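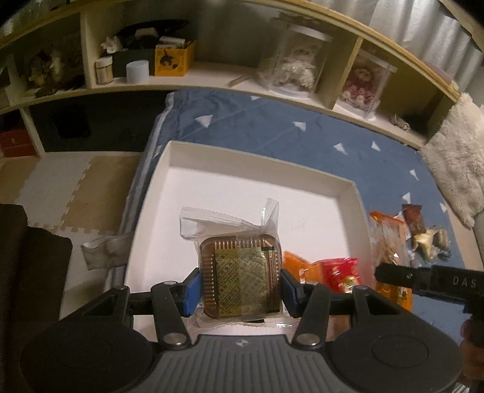
bkwok
Leave the absorber in with the tray. Once the bag is opened it's spent, but in a sealed bag it still has capacity, and the crimped edge is a proper heat seal. I'd ship them exactly as they are.

Rovstead_209
Disagree on shipping as is. A ridged tray protects the sides and does nothing for the top. Put a layer of cloth over the bags before you close the box.

elside
What's the weight limit on this one? My last box of single-wrapped snacks came to 300 g over and the counter made me repack.

Lalton
2 kg including the box. I'm at 215 g under with the pastry in the larger orange package still to go in. White box, low sides, so nothing can stand upright.

bkwok
Then lay the trays flat and put the pastry on top. Window side up.

Rovstead_209
Pastry on top is fine. Cloth still goes over everything. Low walls mean the lid bears directly on the contents.

elside
Cloth weighs something too. Crumpled paper does the same job for less.

Lalton
Weighed the cloth, it fits the allowance. Small packets will go in the gaps along the walls. Gold foil wrappers are staying out.

Rovstead_209
Tape both seams.

Bayu Kwok (bkwok)
One strip is enough on a box that size. Post the final weight when you have it.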